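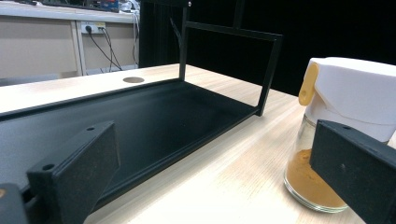 4.2 What people do with a small rack

I went into this part of the study expecting to write mostly about jars, and I ended up writing mostly about the rack. Let me back up a little. In the first round (the one at Hofstetter, back in May) we gave people a table, a mixed bunch of kitchen goods and no furniture to put them on. They lined things up along the back of the table, tallest behind, and that was pretty much the whole story. Verena Rüegg, who coded that round with me, got so used to typing "back row, tall" that she made a shortcut key for it.

For the second round we added a rack, and everything got messier and a lot more interesting! We logged 772 placements in total. I'm counting a placement every time an item was set down and let go, so a jar that was put on the shelf, picked up again and moved over by an inch counts as two. I know that's generous. Elfriede Lehner argued for counting only where each item ended up, and for the group comparison in Section 5 we do it her way, but for this section I wanted the fidgeting left in, since the fidgeting is where you see people making up their minds.

The first thing we noticed is that people treat the upper level as the real shelf and whatever is underneath as a kind of overflow. Glass jars went up top early. Paper goods, cups and anything light tended to stay on the table for a long while, often right in front of the rack, where they then got in the way of everything else. I'd assumed somebody would clear the front first and fill the shelf second (it's what I do at home, or what I tell myself I do). Hardly anyone worked that way. They reached over the clutter, set the jar down, reached back over the clutter and went for the next one.

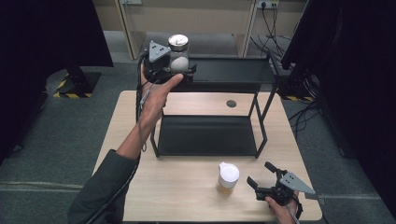
Reaching over things has a cost, of course, and it shows up in the timing. Placements made across an item standing in front took longer, and they were followed by a correction more often. What surprised me was how little this changed anyone's approach. We tried the obvious nudge of starting the session with fewer things on the table, which we called the Trillar layout after the flat where Elfriede first sketched it, and the reaching dropped for the opening minutes and then crept right back up as people laid out their own little staging area. I've come to think the staging area is something people want. Several of them told us they like to see what's left to do.

Spice jars deserve a paragraph to themselves. Jars with the same kind of lid were grouped together even when the contents had nothing to do with each other, and I had to add a code for this after the first 3 sessions because "grouped by type" and "grouped by color" both missed it. If the lids flip open, people also fuss with which way the flap points. I do not have a good account of that yet. 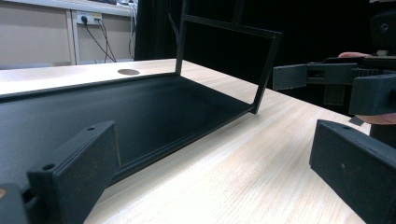

Edges mattered more than I'd planned for. When there's a wall around a storage surface, people push an item along until it touches something, and when there isn't one they stop short and leave a margin. I'd now say the shape of the piece needs to be reported in much more detail than we did in our pilot write-up, where we just wrote "tray, black" and moved on. Look at Figure 3 and you'll see why that was lazy: the tray is long and shallow with side walls, it's open on top, and at one end there's an upright rectangle of thin bars that stands well above the rim. That upright gives the thing a tall end and a low end. In the coding sheet we therefore split the tray lengthwise into near the upright, middle, and far from the upright, and recoded everything from the start, which took Verena and me the better part of 8 evenings. The agreement between the two of us was worst for the middle zone, as you'd expect when neither boundary is marked on the tray itself. We settled those cases by talking them through, and the ones we couldn't settle are left out of Table 4.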